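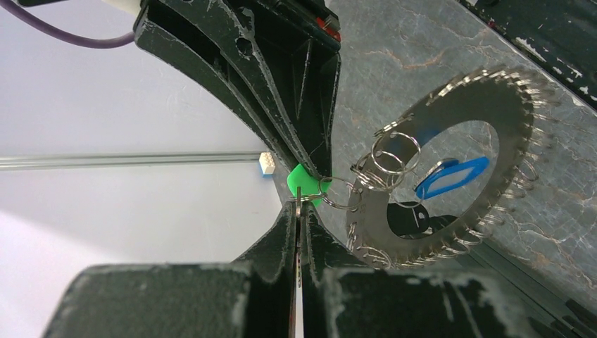 Two grippers at work on a small wire ring, next to the plate that holds the split rings. Seen from close to the fingers.

Two hands, one ring: a visit to the Ruline teaching room
By Marisa Carbone
May 27, 2025
4 minute read

Ruline occupies the second floor of a former shoe warehouse, above a tile importer. I had asked to see how they teach a robot a job that most people do with their fingernails, and they let me sit in for an afternoon.

The work is key rings. A customer called Cernico puts together key sets for rental apartments, and each set needs a split ring, a plastic tag and one or more keys. The rings come off a large flat metal plate with the rings threaded along its edge. Anyone who has forced a key onto a new split ring knows the problem. The wire is stiff, the gap is narrow, and you need both hands.

Ruline's answer is to have a person do it through the robot, many times over, and record everything. The operator sits at a pair of handles the company calls Jinis. Each handle drives one arm. When the operator closes a handle, the gripper on that side closes. There is no program for the task itself. The arms do what the operator does, and the recording is used afterward to train the model.

I watched an operator work through a block of 17 attempts. The start is always the same: one gripper goes to the plate, picks at a ring and draws it away from the others. The second gripper comes in from the opposite side, and the two sets of fingertips meet over the ring. From where I sat, behind the operator's shoulder, this part was hard to follow. The fingers cover most of what they are doing. The operator works mainly from the close camera view on a monitor, and I ended up watching that too.

One of the grippers is badly scuffed, with the black finish scratched and chipped along the ridges. It has a bright green rounded fingertip. I was told they go through fingertips quickly on this job, as the ends of the wire cut into them, and that a set lasts 3 shifts if the operators are careful.

Damasceno is the name of the software that stores the attempts. After each one the operator taps a pedal to mark it good or bad. A ring that drops on the table is not always a bad attempt. If the operator picks it up again and finishes, the whole thing is kept, because they want the model to see a recovery. A ring that flies off toward the wall is thrown out. I saw two of those.

The target for this task is 500 good attempts. They were more than halfway there when I visited. New operators need nine days before their recordings are used, and most of that time goes to learning to slow down. The handles give no feeling of force, so a person used to judging a ring by touch has to learn to judge it by eye. You watch how far the wire bends and stop there.

I got a turn at the end. Moving the arms through the air was easy after a minute or two. Picking up a plastic tag was possible. The ring was another matter. I could get hold of one, but every time I brought the second gripper in I bumped the first, and the ring turned flat between the fingers and could not be opened. In ten minutes I did not finish a single one. The operator next to me, on the other pair of arms, did four in the same time while eating an apple between attempts.

I asked whether a simple machine would do the job better. For one kind of ring and one kind of key, yes, and they said so without any hesitation. Cernico changes its sets often, though, and a fixed machine would have to be rebuilt each time. They expect to record new attempts for a new set in less than a week. I could not check that, and I did not see the trained model run on its own. The arm used for testing was down with a wiring fault – it should be back in use next month.

Visits can be arranged by email for groups of up to six. The stairs are steep and there is no elevator. Long sleeves are fine, but they ask that you take off bracelets before using the handles. Parking is behind the tile importer, on the left side only.

More visit reports
Inside a bicycle spoke factory
A morning at the county seed bank
Open day at the lock repair school
How a small bindery handles large orders

This site uses cookies to remember your settings and count visits. By continuing to read you agree to their use.
Accept
Manage settings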